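**Séance 4 : lire un sondage de lectorat**

L'étude Lasness annonce que 40 % des abonnés « lisent plus qu'avant ». Avant quoi ? Le questionnaire ne le précise pas.
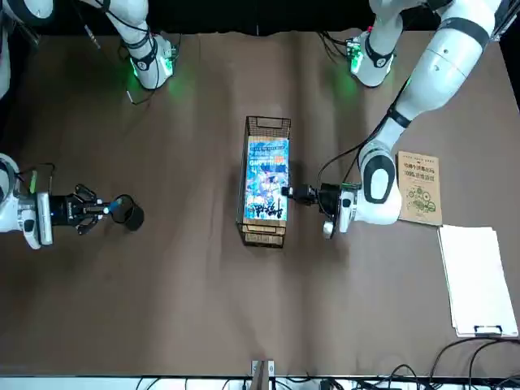 Deuxième réserve : 2827 envois, 17 % de retours. Ceux qui répondent à une enquête sur la lecture sont — on s'en doute — ceux qui lisent.

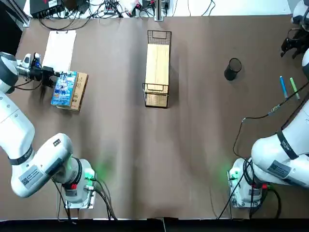 Quant à la marge d'erreur affichée, elle suppose un tirage aléatoire. Je n'en vois aucune trace.

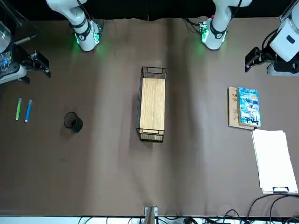
Rajkumari Dwivedi objecte que la comparaison entre deux vagues reste valable si le biais est stable. Encore faudrait-il le montrer.

À lire : annexe Prieto, p. 25.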